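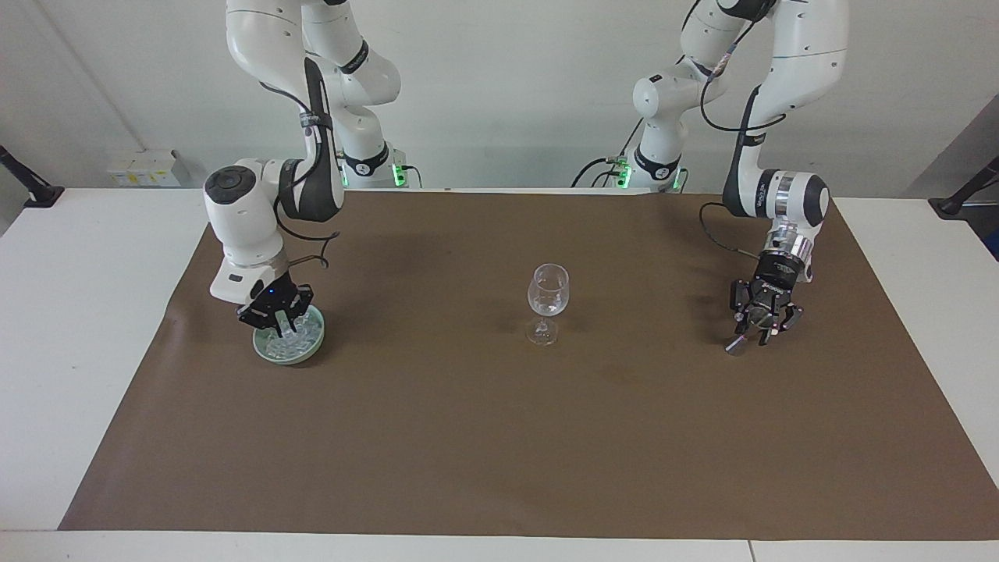

Nijs Two-Arm Table Kit for School Clubs

Product code: NJ-1653
Price: 1,023 per term (rent), price for purchase on request
Delivery: in August, before the school year starts, or later by appointment

The Nijs kit is a ready table with two robot arms for student clubs and for small classes from age 14. The students do not build the arms. They receive them mounted and tested, and they spend their hours on the task itself: how to hold a thing, how to move it, and in which order the two arms should work.

We made the kit together with the robotics club of Jeanine Koster. Her students were preparing for the Zolari student competition, where every team must serve a drink with two arms and without help of a hand. The glass stands free in the middle, the ice waits in a bowl at one side, and the team decides which arm does what. Many of our exercises come from that season.

What you receive

Two white arms with their bases
One black gripper for each arm
All cables for power and data
Brown paper for covering the table, one roll
Exercise book with 51 tasks, printed and as a file
Task set "Drinks": green bowl, clear wine glass, clear pieces resembling ice cubes
Teacher guide by Wilma Lambrechts

The table is not included. Please use a stable one with a flat top, and place both bases at the back edge, close to each other. The arms must have free space above them, because they go up quite high before they come down to the work. Lamps that hang low should be removed.

About the paper

Schools ask us often if the paper is necessary. You can work without it, but we advise it. The students may write on it with pencil, mark the start place of the glass, and throw it away when the club is finished. A few folds are no problem for the tasks in the book. For competition practice we would take a fresh piece, so the foot of the glass stands flat.

Tasks and levels

The exercise book goes from level 1 to level 5. In level 1 the students move only one arm and pick up soft objects. In level 3 they learn to take a bowl by its rim and keep it under control while it is full. It is more difficult than it sounds: when the gripper holds only one side, the bowl likes to tilt, and the pieces slide to the low side. Level 5 is the full Zolari round with both arms, bowl and glass.

A student who has never programmed can begin with the Brastine software, where positions are saved by button and played again. Groups with more experience can write their own code in Python. Both ways can be used in the same club -- you only need to close one program before you open the other.

Safety in the classroom

One adult must be in the room when the arms have power. Hands stay outside the working area during a run, also when only one arm is moving. Long hair is tied back. Before each lesson, check that the cable loops along the arms hang free and do not catch at the wrist. The emergency stop is sold with the kit and must be connected, otherwise the arms will not start.

What a club says

"We meet on Wednesday after school, with two groups of four. In the beginning they wanted to do everything fast. Now they discuss for ten minutes where the bowl should stand, and I am very glad with it. I would like to have a longer data cable, for the rest we have no complaints."
-- Jasper Aerts, club teacher

Spare parts and service

Gripper fingers, cables and paper rolls can be ordered separately. Glasses are not under warranty. Repairs are done by Firnine, our service partner, and during a repair you can borrow another arm for free.

For questions about rent or a trial lesson, please write to Hanneke Postma at our school desk. Mention the number of students and the size of your table.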